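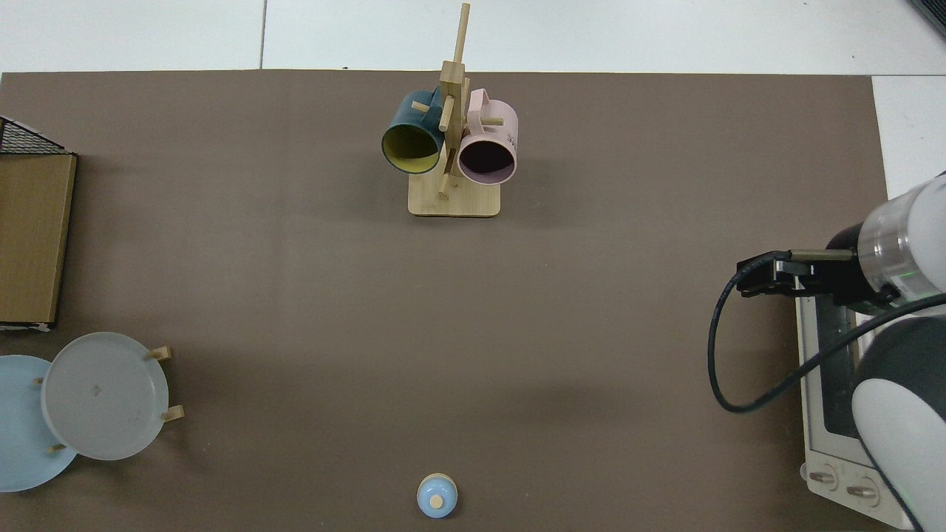

How to Set Up a Mug Tree (and Get Your Cabinet Shelf Back)

Posted February 10, 2022

I put off buying a mug tree for years. I thought of them as something that lived on my grandmother's counter next to the bread box. Then we moved into the place on Hutchins Street, with exactly one upper cabinet I can reach without a stool, and I started to come around. I'm now a mug tree person and I have opinions!

What you need

A mug tree, obviously. Mine is light wood, a square post on a flat bamboo base with round pegs sticking out at different heights. I got it at the Ruvesthorpe flea market. You also need your mugs, a dish towel, and a flat spot that isn't right beside the stove.

Step 1: Get every mug out

All of them. Check the dishwasher, the desk, the car. Spread them out on a table with a mat on it so you aren't setting ceramic down on a hard top. I do my plates at the same time as long as I'm at it, because they share the shelf and they never go back in right anyway.

Step 2: Pick who gets a peg

This is the hard part if you're sentimental. The tree is for mugs you reach for every day, and the rest go back in the cabinet or into a donation box. My teal one with the mustard yellow inside was always going to make it (I'd save it in a fire). So was the pink one. The tall Feva travel mug has no handle at all, so it stays on the shelf and we don't discuss it.

Try each handle on a peg before you commit. Skinny little handles can be too tight, and very big loops let the mug swing around and knock into its neighbor.

Step 3: Check the base

Set the empty tree down where it's going to live and give the top a nudge with one finger. If it rocks, look underneath. Mine had a blob of old price sticker glue on one corner, and a bit of cooking oil on a paper towel took it right off. If the base itself is warped, stick felt pads under the corners until it sits still.

Step 4: Hang the first two across from each other

Don't load up one side and then go looking for the other mugs. Put one mug on, hold the post with your free hand, and hang the second on the opposite side. I keep the heavy ones low. A mug will tip when it hangs, with the opening pointing down or off to the side, and that's fine — it keeps the dust out.

Keep going in pairs. If two mugs touch, move one up a peg. I leave a peg free on purpose so there's somewhere for the guest mug to go.

Step 5: Dry before you hang

A drip down a wooden post doesn't look like much, but do it every day and you get a gray streak. Wipe around the handle especially, where water likes to hide. I use a rack first if I've washed a whole batch.

Looking after the wood

Wipe it with a damp cloth, then a dry one. Every 90 days or so I rub in a little food-safe mineral oil, let it sit overnight, and buff off what's left. Don't put it in the dishwasher. I have seen what happens and it was my sister's and I'm still hearing about it.

If a peg comes loose, pull it out, put a dab of wood glue in the hole, push it back in at the same angle and leave it alone until the next day. I did 2 of mine in January and they're still solid.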